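I've been meaning to write about bowls and cooking at home since I moved, and it is 1 October 2019, so the move is old news to everyone but me. The apartment is small. The kitchen is one corner, a two-burner cooktop and whatever counter is left over beside it. I cook in it most days and I have opinions about it now.

Dinner was one dish out of the wok, with the steamer next to it. 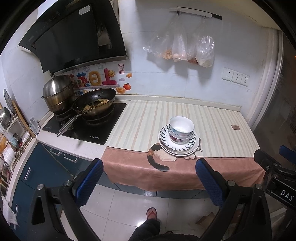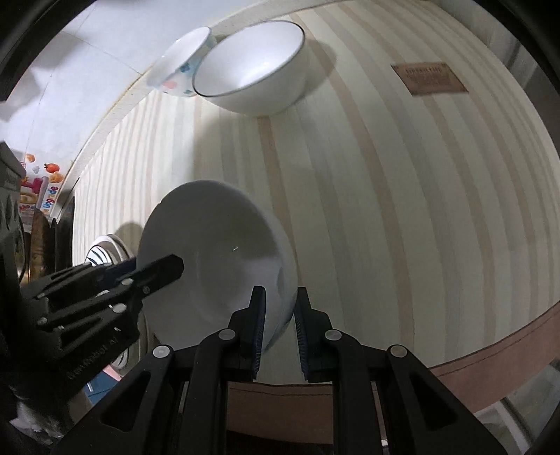 I used to cook three dishes for any meal with more than one person at it. That was the rule in my mother's house, and I kept it going for years in kitchens that couldn't handle it. With two burners the third dish always has to wait for one of the first two, and by the time it is done the first one is cold. So I stopped. Now I do one big dish and something steamed. If people are still hungry there is fruit.

The wok is the only pan I would replace the same day if I lost it. I bought it from Phùng, a supply shop that mostly sells to restaurants but will ring you up at the counter if you know what you want. The metal handle gets hot, so there is always a folded towel nearby. I looked at one with a wooden handle and decided against it. My last wooden handle came loose after a year and I never got it tight again.

The steamer is older. It has stains on the sides that I have given up on. I tried baking soda, then vinegar, then a paste cleaner from Imance that smelled like a swimming pool, and none of it did much. The lid still shines, and the pot still steams, so I leave it alone.

The stickers on the wall were there when I moved in. I planned to peel them off the first weekend and got as far as lifting one corner with my fingernail. Then I had boxes to unpack. I like the sun with the face now. They wipe clean too - a little dish soap on a sponge, and don't scrub near the edges.

Hanging bags from a rail was Perla Figueroa's idea. She had the apartment before me and we still trade messages when mail comes for her. I had been putting everything in one drawer, where I would forget it and buy it again. If it hangs up where I can see it, I use it. The one problem is weight. My first rail, in the old place, was the stick-on kind and it came down at night with a bag of dried beans on it. I was finding beans until November.

As for bowls, I own too many and none of them match. I had a full set once, from Telwood, and it went the way sets go. What I have now came one at a time. Plain white ones are easy to match, so that is what I buy when something breaks. The patterned ones I only pick up if I like them enough to eat out of them every day.

I do have a rule about size. A serving bowl should be bigger than you think, because a full bowl spills on the way to the table and a half-full one doesn't. Soup especially. I lost one good tablecloth to soup before I learned that. A striped cloth hides small spots better than a plain one - not chili oil, though. Chili oil goes straight in the sink with dish soap, before the meal is over if you can stand to clear the table.

Next on the list is a shelf for the bowls. Stulley has one that would fit over the end of the counter, but it is two inches deeper than I want and I would hit my head on it. I may just measure again. The last time I measured I was holding the tape with one hand and a phone with the other, so I don't fully trust the number.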